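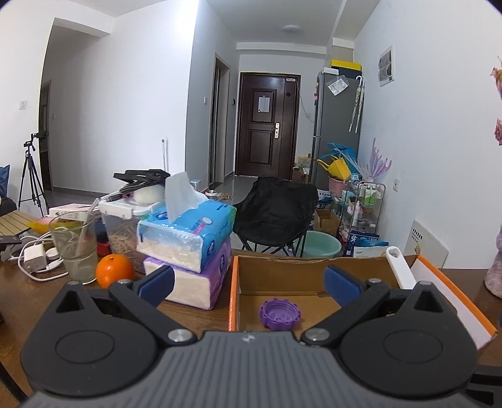
Chapter 7
Supplying an Army in the Field

An armed force uses up its stores every day, whether or not it fights. Soldiers eat and drink, vehicles burn fuel while standing still, and radios need fresh batteries. Studies of war often deal with weapons and commanders first and leave supply to a later page, but a unit without fuel or water will stop within days however well it is armed. Much of the work is done with very ordinary things. A shallow cardboard box with a single purple cap lying in the bottom of it is a small load, yet in a supply system even a small part has to be ordered, packed, moved and signed for, and a vehicle may be out of use until the right one arrives. This chapter looks at how supplies reach the front, what happens when the route is cut, and why irregular forces find the problem so hard.

Terms used in this chapter

A line of supply is the route, by road, rail, river or air, along which stores travel from a base to the troops. A depot is a place where stores are held. A dump is a smaller stock, usually in the open and close to the fighting. Lift means the total load that the available transport can carry in one journey.

7.1 Distance and load

The further an army moves from its base, the more of its transport is used in simply keeping going. Lorries carry fuel for other vehicles, but they also burn fuel on the way out and again on the way back. Beyond a certain distance, extra lorries bring very little extra benefit.

The Dundbridge exercise, which we shall use throughout this part of the book, makes the point in figures. A brigade at the town of Jotow is supplied from a port 464 kilometres away along a single coast road. It needs 400 tonnes of stores a day. The transport column can cover the distance in one long day if the road is clear, and needs a second day to return. Two full columns are therefore required to make one delivery each day, before any allowance is made for breakdowns.

If the brigade advances a further 100 kilometres, the round trip no longer fits into two days. The commander must then find a third column, open a forward dump, or accept smaller deliveries. In practice most commanders do some of each – and the advance slows down.

7.2 Packing and handling

Stores are handled many times between the factory and the user. They may be moved from ship to quay, from quay to depot, from depot to lorry and from lorry to dump. Each move takes labour and gives a chance for loss or damage. Larger loads on pallets or in containers reduce the number of moves, but they need cranes or forklifts at both ends. Close to the front these are seldom to be had, and loads are broken down into boxes that one or two people can lift.
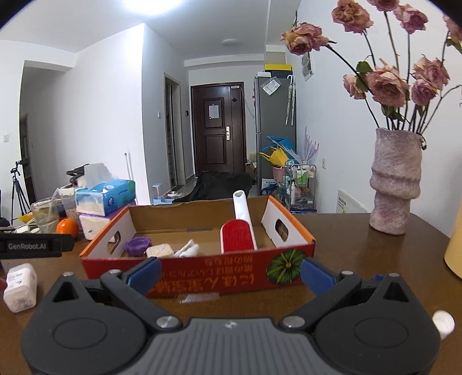
7.3 Irregular forces

A rebel force seldom has a depot or a trained supply staff. Its fighters often bring their own vehicles and buy food in the towns they pass through. This works well over short distances and among friendly people. It works badly in open country, where an advance may run far ahead of its fuel and a retreat may mean leaving heavy weapons behind.

Outside help can fill part of the gap. Wickramasinghe, in the study listed at the end of the chapter, argues that weapons sent from abroad are of limited use unless ammunition of the right size, spare parts and training come with them. Grillen takes a different view and holds that even a small delivery may lift spirits enough to hold a line.

Before reading on

Look again at the Jotow figures. Suppose that air attack closes the coast road for one day in every week, and that the brigade holds stocks for only two days. Work out how soon it would begin to run short if a bridge were also lost, and note what you have assumed about repairs. Section 7.4 returns to this problem and adds a second route inland, 35 kilometres longer than the first.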